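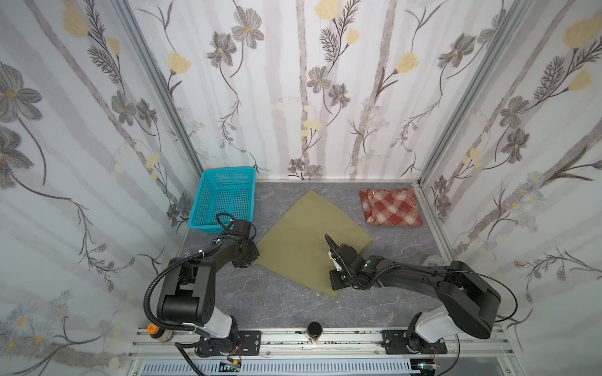

Two Gripper Fingers, One Pile of Laundry

Project report, July 2026

1. Why we did this

Our assignment was to compare two sets of gripper fingers on a two-arm cell and recommend one. The course handout suggested wooden blocks. We chose cloth, having seen the block reports from earlier years and noticed that every gripper wins at blocks. Cloth has no such manners. It slides, it doubles up, and it has no corner where you left one.

The two candidates were the Turberg plate finger, a stiff flat finger with a thin edge, and the Multine pad finger, which is softer and wider and was the favorite of everyone in the group before we started. I record this so that the reader can enjoy section 4 properly.

2. The cell

Both arms are black with white shoulder segments and stand on an aluminum rail along the front edge, so they reach into the cell side by side. The floor is gray with a faint marbled vein. The walls are papered in large gray flowers, with ferns and daisies between them, and our segmentation model had to be trained to leave them alone. It took an embarrassing number of labeled images before it stopped proposing a petal as a grasp point.

The objects in the main task are an olive-green cloth, a red, cream and tan plaid cloth, and a turquoise basket with perforated sides. The green cloth starts spread out in the middle of the floor. The plaid one starts folded up to its right, near the back wall, and the basket goes in the back left corner.

Both arms run on the Cloltumo controller, teleoperated for the demonstrations and autonomous for the scored trials. The controller's manual is 56 pages long and mentions cloth once, under "not recommended."

3. Method

We ran 597 scored trials, split between the two finger types and shuffled so that neither got all the good mornings. Each trial had the same steps:

Reset both cloths and the basket to their start positions.
Left arm pinches the near side of the green cloth.
Right arm holds the cloth down on its own side, then lets go on command.
Both arms lift, fold once and carry the cloth to the basket.
Repeat with the plaid cloth, right arm only.

A trial counted as a success if the cloth ended up in the basket with no part hanging over the rim. We argued for most of an afternoon over whether a corner poking through one of the side holes was "hanging over." We decided it was not, and wrote this down before looking at any results, which our instructor later described as the most scientific thing in the report.

4. What happened

The plate finger was better at the first pinch on flat cloth. Its edge gets under a wrinkle and closes on one layer. The pad finger tended to push the wrinkle ahead of it across the floor, like somebody smoothing a bedspread, and then close firmly on air.

On the folded plaid cloth the order reversed. The pads held the whole bundle, while the plate finger took the top layer and unfolded the rest on the way to the basket. Strictly speaking this is also a skill, but it was not the one being scored.

Cables deserve their own paragraph. The wrist cable has to have enough slack for the full reach to the basket, and slack becomes a loop, and a loop catches on things. We rerouted the left arm's cable 2 times. The second routing was nearly identical to the one we had been given.

We also tried the Işık tactile skin on the plate finger for a short side test. It reported contact with great confidence whenever the arm moved quickly, cloth or no cloth. We left it out of the comparison.

5. Recommendation

Use the plate finger for flat cloth and the pad finger for anything already folded. Since the arms do not have to match, we suggest a plate on the left and a pad on the right - an arrangement we thought of in the last week and have not tested. The cell is booked for us again in August, and the mixed setup goes first on the list, followed by a towel.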